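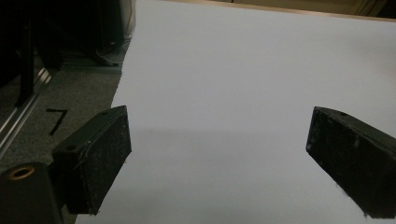
Step 1: Lay out your white sheet

Before you so much as pick up a pencil, clear yourself a good flat surface and put the white sheet down on it. I am forever telling people to do this first, and I am forever finding them trying to slide a big sheet in under a pile of things that were already there. It should lie smooth from one side to the other, with no ripples or curled corners. If it has been rolled up, leave it under a few heavy books overnight.

Don't fret if one edge is a bit ragged. Mine often are, and that side gets trimmed off in the last step anyway — just turn it to the left (or to the right, if you are left-handed) so you aren't tempted to measure from it.

Step 2: Sort out your light

Have a look across the sheet and see where the shadows fall. A soft grey band over the middle is no trouble at all for cutting, though it can hide a faint pencil line, so move your lamp if you find yourself squinting.

Step 3: Mark the border

Choose your straightest edge and measure 10 cm in from it at both ends and once in the middle. Join the marks up with a long ruler, pressing very lightly. Sunita Semwal, who taught me to make these display backings, used to rub out my lines and make me do them again until she could hardly see them, and I have come round to her way of thinking.

Step 4: Trim the ragged side

Slip a cutting mat underneath, hold the ruler down firmly with your fingers well back, and draw the knife towards you. On paper one pass will usually do. For foam board, allow 3 gentle passes and let the blade do the work. Change the blade if it begins to drag, and brush away the crumbs before you turn the sheet over to check the back.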